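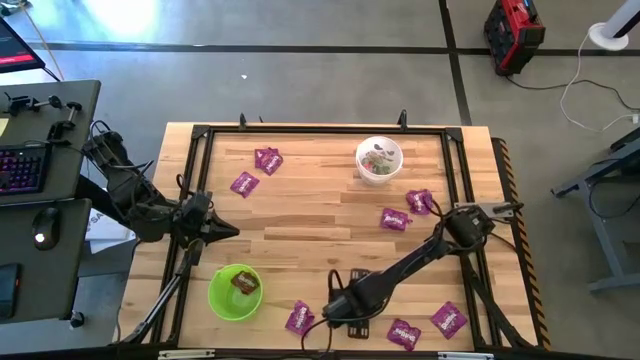 Skikerura Social Club, Snacks & Socials Team

So I've been put in charge of the candy again! I swore last February I was done with it (I still find wrappers in my coat pockets), but then Eduard Jelínek asked me very nicely if I'd do one more season, and I'm a pushover, so yes, I'm the candy person.

If you've never sorted candy for a big crowd, it's a funny little job. You tip everything out on the table and start putting it in bowls, and five minutes later there are packets everywhere and you've somehow eaten two. I like a wood tabletop for this, and the purple packets look so good against that light honey color. They're easy to spot too, even the ones that wander way off toward the corners. Purple on a dark tablecloth? Forget it, I tried that at the Petkov hall and was patting the cloth with my hands like I'd lost a contact lens.

I'm a big believer in bowls. My sister uses baskets and they look adorable, but little packets poke out through the sides and the crumbs, oh my gosh, the crumbs. A plain white bowl goes with everything and you can stick it right in the dishwasher. I keep a second bowl on the table while I sort, mostly so I don't start piling stuff on the chairs.

Last season we went through 1,783 packets, which sounds made up, but Eduard keeps a spreadsheet and he's very proud of it. The year before was 1,286. We ran out at the Dedik night and I had to hand out breath mints to a line of eight-year-olds. They were not impressed! This time I ordered 2,711 and my hallway looks like a warehouse, so if you trip over a carton on your way to my bathroom, sorry in advance.

A couple of things I want to change. I'd like to keep each kind together from the start, because picking the purple ones out of a mixed bowl at 10 p.m. is how I lost most of an evening last year. And I want smaller bowls on the welcome table. People take a handful from a big bowl and one or two from a small one, and I've watched it happen enough times to be pretty sure of it.

Still looking for somebody to split the sorting with me before the Tanoretti party. I've got coffee, the good kind, and you can eat as you go (within reason, Mark). Leave me a comment if you're in!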